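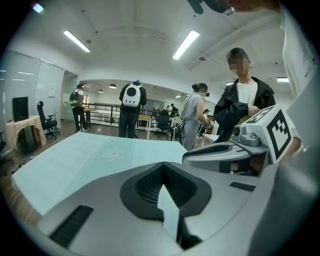

Flillholm Sound Archive: interim report to the Garero Fund

Prepared by Lucie Friesen, project manager
Period ending 01/11/2023

Where we are

The grant was awarded to copy, catalogue and make public the cassette collection left to us by the old Flillholm local radio station. When we applied, we described the collection as "well organised". I would like to withdraw the phrase. The tapes came in the station's own boxes, and the boxes had labels, and the labels described the contents of other boxes.

We hold 1162 cassettes. Of these, 703 have been copied to digital files, checked and given a catalogue entry. That puts us slightly ahead of the plan on copying and a good way behind it on cataloguing, where the plan assumed that a tape marked "Harvest supper, part 2" would contain the second part of a harvest supper. It contains a man reading out bus times. Part 1 is the harvest supper, followed by most of a brass band competition and then, without warning, more bus times.

Copying

Wayne Després has run the copying bench since January. Both of the decks bought under the equipment heading are in daily use. The third, which we already owned and had offered as match funding, has eaten two tapes and been retired to a shelf. Both tapes were repaired. One was the mayor's opening of the swimming baths and the other was forty minutes of blank hiss, and naturally it was the hiss that survived without a scratch.

A further 59 cassettes have sticky or shedding tape and can't be played safely on our machines. They have been packed separately and will go to Vindent for treatment. Their quotation came in under budget, a sentence I have never had the chance to write in a report before and may not again.

Cataloguing

Kendra Dufour has rewritten the cataloguing guide three times. The first version was thorough, the second was usable and the third is short. New entries now need a title, a date or a best guess at one, the names of any speakers, and a summary of no more than three lines. We dropped the "mood" field after finding that nearly everything had been entered as "pleasant".

Dates remain the slowest part. Presenters in those years had a habit of saying "today" with great confidence and leaving it there. Kendra works from weather, football results and the price of coal, and has become rather good at it. Entries dated this way are marked as estimated.

Permissions

Trevor Leclerc is tracing the people heard in the longer interviews, or their families. Most have been pleased to be asked. A few wanted to hear the recording first, which seems fair, and one wanted to record it again because she had since thought of better answers. We have explained that the original will have to stand but that we would be glad to keep the new one beside it. She is coming in with notes.

Two families have asked for recordings to stay closed, and they will.
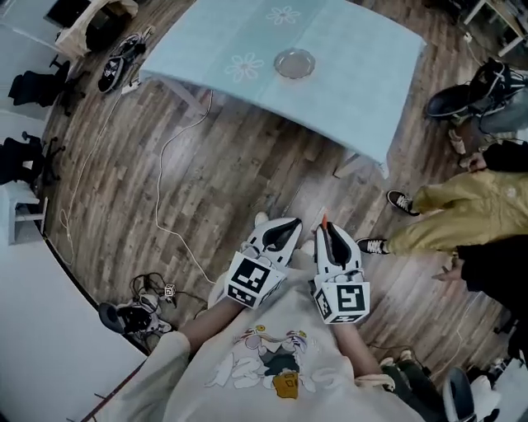 Wooden floor and white cable, Flillholm.

Listening afternoons

Two of the four promised listening afternoons have been held. The first, on shops and shopkeepers, was well attended and ran over by an hour, owing to a disagreement about which side of the street the fishmonger was on. The tape settled nothing. The second, on school days, was quieter, and people stayed afterwards to add names to our speaker list. We have moved the tea to the beginning after comments on the feedback forms, nearly all of which were comments on the tea.

The remaining two will cover farming and the station itself. Mackenzie Lemieux, who presented the evening programme for its last few years, has agreed to speak at the final one and has asked whether there is a time limit. There is now.

Money

Spending is within the agreed headings apart from storage. We budgeted for archive boxes and overlooked the shelves to put them on. We would like to move £2000 from publicity to storage, leaving enough for printed programmes and the small exhibition. The revised budget is attached, and we would be grateful for a decision before the next claim. Until then the boxes are on the floor of my office, where I visit them.

Still to do

Copying of the playable tapes should be finished on time. Cataloguing will need the whole of the remaining period and probably a firm word from Kendra. The public website has been built and tested, though its search page still returns the bus times for almost any query. Wayne has it in hand and expects to have this put right before launch.

The next report will include visitor figures for the website and the treatment report from Vindent.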